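Havby Curtain Panel, teal-green

Heavy drape for big windows, studio corners, closet openings. Been our best seller since April, back in stock now. Sold per panel — order two for a normal window.

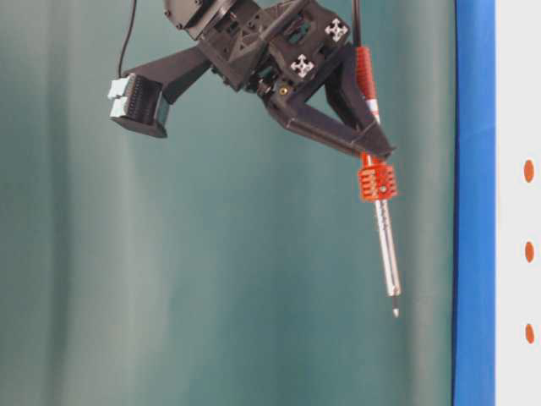 Teal-green curtain, hanging in soft folds.

Sizes
Short, 137 cm drop
Long, 424 cm drop (hall and stage windows, made to order, allow 7 days)
Pencil pleat or eyelet top, tell us wich. No answer = pencil pleat.

Color runs bluer in some light, grayer in other. Ask Elin Landeg for a swatch before you order the long one, we dont take back cut lengths.
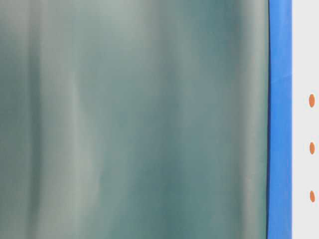
Teal and gray-green shades, very close up.

Care
Wash at 30, gentle. No bleach. No tumble dryer. Hang it damp and let the weight pull the creases out. Iron on the back if you must.

Lining is extra — Tolton blackout or plain. Berwyn Harries does the fitting if you're local, book by phone.
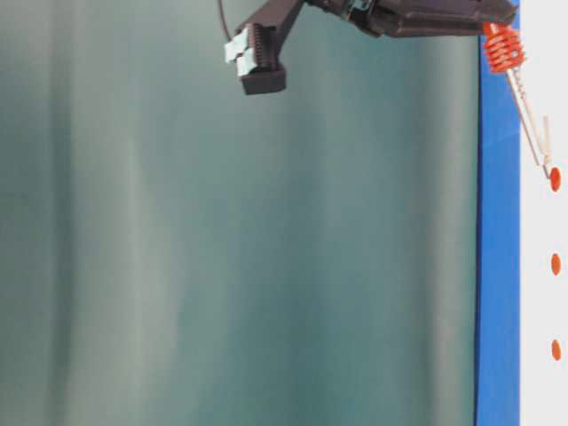

Muted green behind, pale blue and dark plastic in front.

Also comes in Prundeck gray and off-white. Hooks included, pole not. Matching tiebacks out of stock, more on the way.

Prices last updated 3/5/18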